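Chores, ranked by how much a machine can take off your hands. I rewrite this list every August, mostly to move things down a rung that I'd moved up the year before. If you've got a garage bench, a kitchen and a limited tolerance for gadgets, start at the top and stop when your budget does.

## Floors

Yes, go on. Robot vacuums are fine now. Ours is a Briveck, and it has been stuck under the same armchair 82 times by its own app's reckoning. The tips haven't changed:

- Pick up cords, socks and anything with a drawstring before you press start.
- Put the dock on hard floor with clear space either side.
- Run it at 10 in the morning, when you're up and can hear it crying for help.
- Cut the hair off the roller with a seam ripper. Scissors work, but you'll nick the rubber.

Mopping attachments are a damp cloth being taken for a walk. Good enough for dust, hopeless on dried porridge.

## Dishes

The dishwasher is the best household robot ever made and it can't load itself. I've watched the demonstration videos of arms putting mugs in a rack, and they're lovely, as long as you own a few mugs, all the same, and have the afternoon free. Meanwhile, scrape but don't rinse, face everything toward the middle, and clean the filter when you change the kitchen sponge. If you can't remember changing the kitchen sponge, do both tonight.

## Laundry

Washing and drying were sorted out before I was born. Folding wasn't, and I've stopped holding my breath. A towel, maybe. A fitted sheet, no, and I'm not in a position to criticise.

One habit that beats any gadget I've tried: fold straight from the dryer onto the lid, one person's clothes at a time. It takes as long as the kettle – unless there are children, in which case it takes as long as the children.

## Cooking

I own a Meesuk stirring pot. It stirs. For risotto and custard I'd recommend it to anyone with room in the cupboard, provided you still do the chopping, the measuring, the tasting and the washing up of one more odd-shaped paddle. Soak the paddle straight away in cold water. Hot water sets the egg and you'll be at it with a toothpick.

## The workbench

You'd think shop-floor jobs would be easier, everything being rigid and nobody's socks involved. Some of it is. Driving the same screw into the same hole was handed over years ago. Small fiddly parts on circuit boards are another matter when the boards aren't held in a fixture. A person feels a part seat. A pair of fingers without much feeling in them has to go by looking, and capacitors stick up in the way like fence posts.

I've fixed enough appliance boards at home to have sympathy. What helps me would probably help a machine too:

- Clear the bench down to the boards you're working on.
- Turn down the overhead light or shift it to one side. Glare off a shiny bench hides small parts better than carpet does.
- Hold a board by its edges, and never by a tall capacitor. They lean, and then they snap.
- With the power off, give big capacitors time to drain and check them with a meter before you touch anything near them. If it's mains gear and you aren't sure, leave it alone.
- Green terminal blocks want a screwdriver that fits. Mine is a Trornon with a worn blue handle, and it's the only tool I won't lend.
- Photograph every plug before you pull it.

My verdict for the bench: promising, slow, worth another look next year. I said the same last year, in slightly more hopeful wording.

## Windows, gutters, the oven

No, no, and there's a spray for that. The Isix window crawler I borrowed cleaned a tidy rectangle in the middle of the pane and left me the corners, where the dirt lives. Newspaper and vinegar, top to bottom, on a cloudy day so it doesn't streak.
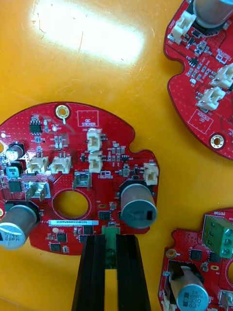 *Bench work: gripping a small green part at the edge of a red circuit board.*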